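**Press statement, August**

# Tisteo's review of jailed journalists leaves the hard part out, says Vondden

JARKVILLE. Vondden, a small group that follows the cases of writers and journalists held for their work, today questioned the findings of an internal review by the government of Tisteo. The review says that conditions for detained members of the press have "improved in all respects." Vondden has read all 60 pages and does not see how the authors got there.

The review was ordered after the case of the newspaper Cusi, where seven staff members were arrested following a series on land sales near the capital. Three were later let go without charge. The other four remain in custody, and according to their families they have yet to be told when a trial will start. The review mentions Cusi once, in a footnote, and spells the editor's name wrong.

"We were told this would be an independent look at the problem," said Nicanor Escobedo, who heads casework at Vondden. "It was written by the same ministry that runs the prisons. It interviewed wardens. I could not find one line in it from a prisoner, a lawyer or a relative. I would be glad to be shown the page I missed."

The government points to new rules on family visits, which took effect this spring. On paper the rules allow a visit every month. Relatives of two of the Cusi staff told Vondden that they were turned away at the gate, the first time over a missing stamp and the second time with no reason given. The ministry has not answered a letter asking how many visits were refused.

Vondden is also doubtful about the complaint line that takes up much of the review's second chapter. The ministry says that 815 calls were logged and that nearly all were "resolved." It does not say what the callers asked for or what resolved means. A call that was closed after one day of silence would seem to count the same as a call that led to a doctor's visit. Until the records are opened to someone outside the ministry, the figure tells readers very little.

Medical care is a particular worry. One of the four, a photo editor with a long-standing kidney condition, has asked for a specialist since before the review began. The review says every prison has a clinic. His family says he has been seen there by a nurse and given painkillers.
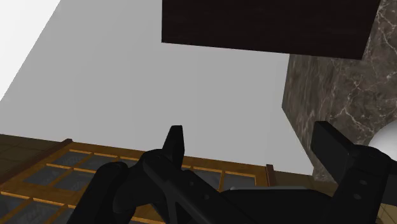
**Does Vondden want foreign governments to cut ties with Tisteo?**

Vondden is asking them to hold off on praising the review until outside monitors have been let into the prisons and have spoken with detainees in private.

Two embassies have already welcomed the document as a step forward. Vondden has written to both to ask which part they had in mind.

The group is calling on the government to name a trial date for the four or release them, to publish the complaint records with private details removed, and to let the photo editor see a doctor of his family's choosing. Similar requests were made last year and were met with a promise of a review.

"Now we have the review," Escobedo said. "The four are in the same cells."

Copies of Vondden's notes on the review can be requested from its Jarkville office. Families of the detained staff are not taking press calls directly and ask that questions be sent through the same office.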